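4.2 Household views on the Kuria pipeline

The second round of interviews was held in March in Kivance and Sharifi, the two towns nearest the proposed gas line. We spoke with 52 residents, most of them in their own kitchens. Support for the line was weaker than in the first round, and the change was larger in Sharifi, where the route had been moved closer to the town well. Residents who heated with gas were no more likely to favor the project than those who used electricity or wood.
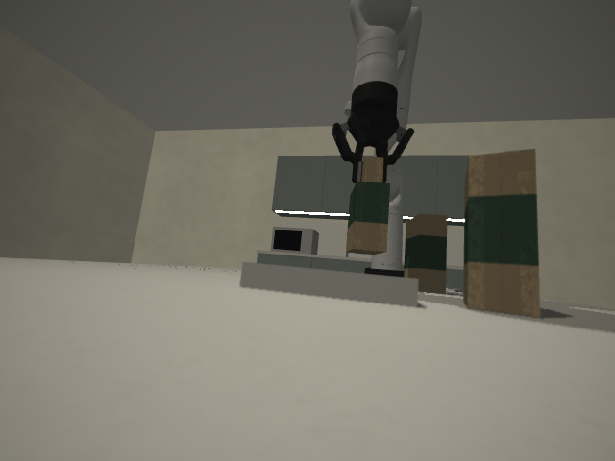
Figure 3. A simulated arm and gripper holding a striped block in a plain kitchen room.

One resident of Sharifi told us that she had written to the provincial energy office twice and got the same form letter both times, and that she would stop asking about the route once someone told her who had approved it. Similar complaints came up in 7 of the Sharifi interviews. They concerned the approval process more often than the gas itself.

Prilera, the company behind the line, held one public meeting in each town. Residents who attended rated the company's answers on leaks and water testing higher than its answers on emissions. Several said the emissions question was sent back to the province, which had no one in the room. We return to this gap in Section 5, where we compare the meeting notes with the written record.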